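Desk Sort, Part 3: Wire Baskets and Metal Cups

Gallery by Ratih Halim

The supply shelves at the Renham office were due for a sort in May, and most of what came off them was small storage: cups, tins, trays and mesh baskets that had drifted away from the desks they were bought for. This page covers the baskets and cups. The trays are in Part 2, and the paper goods will get a page of their own once the labels are printed.

We sorted by use. Pen cups stay with the desk sets. Anything with a lid goes to the kitchen cupboard. Wire baskets go on the lower shelf, where they can be reached without the step stool. The shelf is 15 inches deep, enough for a basket placed lengthwise with the label facing out. 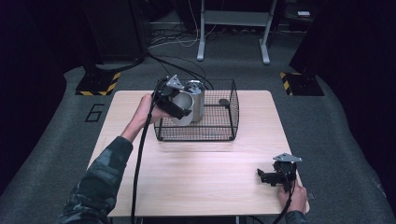

Silver metal cup in the black mesh basket, on the wood-grain table. A gripper is closed on the rim.

Mesh baskets suit metal cups well. Dust falls through, and you can see what is inside without lifting anything out. The drawback is that thin items slip into the grid and catch, so paper clips, pins and loose staples need a cup or a tin first. Pencils are fine standing in a cup but should not be laid flat across the bottom.

Brushed metal shows fingerprints. A dry cotton cloth takes most of them off, and a little dish soap handles the rest. Wipe along the grain of the metal. Do not use the green side of a kitchen sponge, which leaves dull patches on the side of the cup.

Check the rims before putting cups back into use. A cup with a bent rim can scratch a desktop if it tips over, and it will not sit properly upside down when you dry it. We set those aside for the metal recycling bin on the Harahap Street side of the building, which is emptied on Thursday.

The full list for the lower shelf has 117 items, including the spare dividers. It is taped inside the cupboard door. If you take a basket for your desk, cross it off and write your room number next to it. Spare labels are in drawer 14.

Next page: paper goods and envelopes
Previous page: trays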